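Wallpaper is a covering of printed paper or similar material fixed to interior walls with paste. It is sold in rolls and is chosen mainly for decoration, although heavier kinds are also used to hide uneven plaster.

Manufacture

Early European papers were printed by hand from carved wooden blocks, one colour at a time. Machine printing spread in the nineteenth century and lowered prices considerably. The Lamham works, founded by the Grímsdóttir family, held 2702 patterns in its archive when production ended.

Pattern and repeat

The repeat is the distance between one appearance of a motif and the next. Small repeats waste little paper when lengths are matched, while large ones may add around 15 per cent to the amount required. Geometric designs, including circles, ovals and dots, became common in the twentieth century. The designer Aksel Hafstein drew many of them for the Tuturine range.

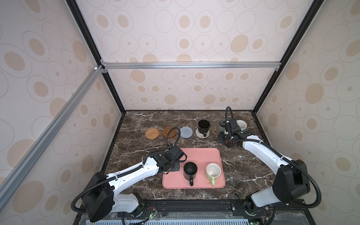

Cream wallpaper with outlined ovals and beige oval dots.

Hanging

Lengths are cut slightly long, pasted, and trimmed at the ceiling and skirting board. The first length is set against a plumb line.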